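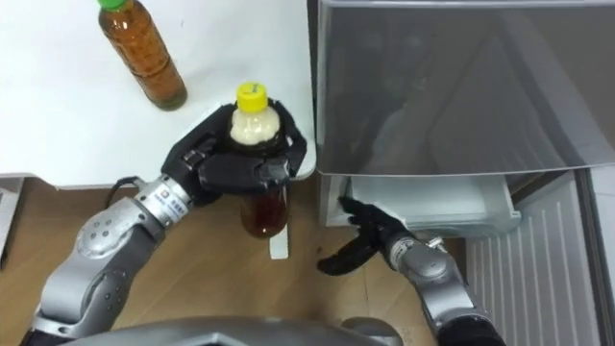 Teaching by Hand: A Year of Kitchen Work at Prercombe

The kitchen at the Prercombe laboratory has no running water and a refrigerator that is opened more often than any in the building. Since April it has been the main site of the Wilcombe program, an effort to gather examples of ordinary household work from which a learning system can be trained. The collection now stands at 3697 recorded demonstrations, of which a little over 3000 have passed review.

The principle is simple to state. An operator wearing gloves and a headset guides the robot through a task from beginning to end, and the movements of both arms are stored together with the view from the head. The system is later given these records and asked to produce the movements itself. No rules for handling a bottle or a drawer are written down. Whatever the system learns about them must come from the examples.

"People ask why we do not simply program it," said Margit Engebretsen, who directs the program. "We did that for years. It worked until someone moved the table."

Putting drinks away has become one of the more closely studied tasks. It calls on both hands at the same time, with one holding a bottle by the neck and body while the other hooks its fingers over the lip of a clear drawer. Foam at the top of a bottle alters the colour that the cameras record, and a smoky translucent panel hides part of the refrigerator's interior. The laboratory regards such conditions as useful. Bottles with green and yellow caps are both used, so that the system does not come to treat one cap as the mark of a bottle.

Each operator completes 7 weeks of training before any of their work is admitted to the collection. Much of that period is spent learning to slow down. A person reaching for a drawer at home will often begin to pull before the fingers have settled, and will correct the grip without noticing. Through the gloves the correction is clumsy, and the record shows a jerk at the wrist that the system may copy.

Anselmo Correa, the senior operator, reviews the recordings each morning before the first session at nine. He rejects those in which the operator paused to think, as well as those in which the arms were brought to rest in an awkward posture at the end. Recordings that contain a mistake and a clean recovery are kept and labelled separately. Correa asked for this change after an early version of the system, trained only on faultless work, stopped moving whenever its grip was slightly off.

Sessions are limited to 60 minutes. The limit was introduced when the reviewers found that rejected recordings were concentrated late in the afternoon, and operators now alternate between the gloves and the review desk.

The records are stored in a format named Brisus, which keeps the hand positions and the camera views in step. A second site, at Chambi, will begin collecting in the same format with a different model of refrigerator and a lower table. Engebretsen expects the first results from the combined collection to be disappointing, as the two kitchens have little in common, and has asked that they be published regardless. Recruitment of operators for Chambi is under way, and applicants are not required to have a technical background.

Contact the editors | Copyright Prercombe Laboratory. All rights reserved. | Back to top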